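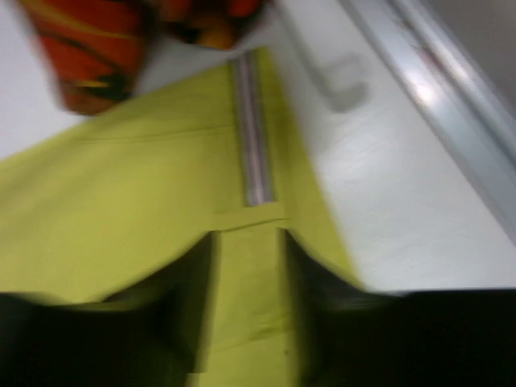 Yellow-green cloth, slightly creased, in bright light

How do I get a proper lime green on cotton with weld?

Moritz

Hello all! I've fallen completely in love with plant dyeing this year (there are jam jars on every windowsill and my family has stopped asking) and I'm after a sharp, limey yellow-green for a set of napkins. I grew weld from seed on my allotment at Hurngate and picked it in June just as it was flowering. The first go gave me a sort of weak custard. Nice enough, but I want something with a bit of a kick to it!

The cotton was an old sheet, 239 g dry weight. I soaked it overnight with 28 g of alum, then put it straight in the weld pot and simmered it for an hour. Our tap water is soft, if that makes any difference. Do I need more weld, more alum, or a different plant altogether?

Li

More weld. I use the same weight of dried plant as cloth, sometimes double if it's a rainy year. Also don't boil it, it goes brown.

Fulvio Marras

Oh, welcome to weld, it's my absolute favourite! Your amounts look fine to me but cotton is fussy. Wool will grab alum out of plain water quite happily and cotton mostly won't, so a lot of your 28 g probably went down the sink. Try this instead:

Scour first. I mean really scour, a long simmer with washing soda, even if the sheet has been through the machine a hundred times. The water comes out the colour of tea and you'll be amazed. Then soak it in tannin (oak gall is lovely and pale, avoid anything that stains brown), and only after that into the alum. Or skip the tannin and buy aluminium acetate, which costs more but is much less faff.

Then the soft water! Weld loves chalk. Stir a teaspoon into the dye bath and watch the yellow jump. I did a little dance in the kitchen the first time.

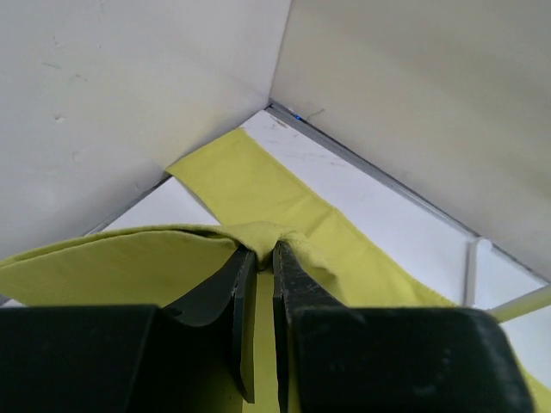
Yellow-green cloth in a white corner

For the green you want a quick dip in a weak indigo vat. Weld alone stays yellow, just with a greenish edge to it. Do it very weak and very short, count to 22 and lift it out, then let it air before you decide whether it wants another. You can always go darker. And do a scrap first, please, I've turned a good tablecloth into a bottle green one by being greedy.

Ermanno Costa

Iron water will push it green too but you get olive, so not much use for lime. I agree with Fulvio about the chalk. Wash the finished napkins in something neutral and dry them out of the sun. Weld holds up well for a plant yellow, but mine by the kitchen window have still lost a bit over two summers.

Related posts
Can I dry weld and keep it until next year?
Indigo vat has gone dull blue all through
Onion skins on linen, going patchy
Which pots are safe to use for alum?
Scouring old sheets in a small kitchen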